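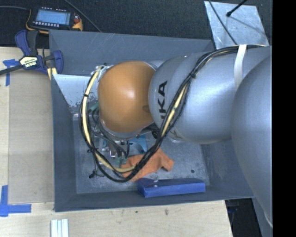
The Tarkard bin-picking kit is what we sell to people who already own an arm and would like it to start earning its keep on mixed, untidy bins. It comes from our workshop at Totumon, and it takes in everything between the flange of your robot and the floor of the bin: the end-effector, the cable dress, the bin itself, the mounting hardware and the Tokex picking software that decides what to go for next. We build most often for KUKA arms, and the cabling goes on much the way it does on this one, with a bundle strapped to the link and a generous loop carried down around the wrist joint so that nothing pulls tight when the tool turns. A crumpled cloth next to a long blue block is just the sort of pairing we like to try, by the way. The block has flat faces and straight edges and behaves itself. The cloth has no shape you could write down in advance, and any picking system worth paying for has to cope with both in the same bin.

What comes in the box

You get the end-effector, assembled and bench tested, with its adapter plate already fitted for the arm you named on your order form. You get the cable and tubing set, cut to length, along with straps, a bag of cable ties (more than you need, because everybody redoes the loop at least once) and a printed sheet showing where we would put each one. There is a bin with sloping sides, which helps small items slide back toward the middle where the tool can reach them. The Tokex software comes on a drive with one license, and there is a calibration plate and a spiral-bound manual that we are rather proud of.

You will need to supply the arm, its controller, a sturdy table and a computer that meets the requirements on the Tokex page. Clamps are also up to you. Ordinary bar clamps from the hardware store do a perfectly good job of holding a bin to a tabletop, and we have never seen the point in selling you special ones at four times the price.

Setting it up

Most customers who have run an arm before are making their first picks on the second day. The first day goes to mounting, cable routing and calibration, and we would gently ask you not to hurry the cable routing. Move the arm by hand control, slowly, through every position you expect it to use, and watch the loop the whole time. If it brushes the rim of the bin, shorten it. If it goes tight before the wrist reaches the end of its travel, let some out. Then do it all again with the tool pointed straight down into each corner, which is where trouble usually shows up. Keep the teach pendant close by while you do this — you will want the stop within easy reach, and you will want to step the joints one at a time.

Mark the position of your bin on the table once you are happy with it. A few bits of colored tape at the corners are enough. Bins get lifted out for cleaning, and it is much nicer to set one back on its marks than to run the calibration again from the beginning.

How Tokex chooses a pick

The software looks over the contents of the bin, ranks the places it thinks it can grasp, and tries the best one. When a pick fails, it keeps a record and lowers its opinion of that kind of grasp for a while, so you should see fewer repeated attempts at the same stubborn corner. You can set aside zones along the walls, limit how deep the tool may travel, and give different speeds to soft and rigid goods. Everything is saved in plain log files that you can open in any spreadsheet.

In our own acceptance run last July we logged 3,129 pick attempts on mixed household goods before we called the current version finished. Every kit that leaves the shop now goes through 1,000 attempts of its own on our bench arm, and the log from that run is included on the drive, failures and all. We think you ought to see those too. Fabric is still the harder half of the work. Thin cloth lying flat against the floor of the bin gives the most misses, and a piece with a fold or a raised corner is a good deal easier to take hold of.

Looking after it

Wipe down the contact surfaces of the tool at the end of each shift, and check the straps and ties once a week. Floors and walls of bins pick up scratches in normal use and this does no harm, although deep gouges can catch a hem. Tubing is the part that wears first. We keep every length in stock and can usually send it the same day.

Warranty and support

The kit is covered for 2 years, parts and labor, and you may return it within 30 days if it does not suit your line. Support is by phone and email, and most calls are answered by Trinity Marchetti, who wrote the manual and will happily talk you through a calibration for as long as it takes. If you would like an installer on site, we work with Damasceno, who handle mounting and guarding and will quote separately for travel.

Ordering

Please tell us the model of your arm, the flange pattern, the height of your table and a little about what you plan to pick. Photographs of your parts are very welcome, and so are the parts themselves. Send us a boxful and we will run them through the bench bin before you commit to anything, then mail them back with the log. Kits are built to order, and Trinity will write back with a price and a shipping date once she has your details.

Page updated Jan 22, 2024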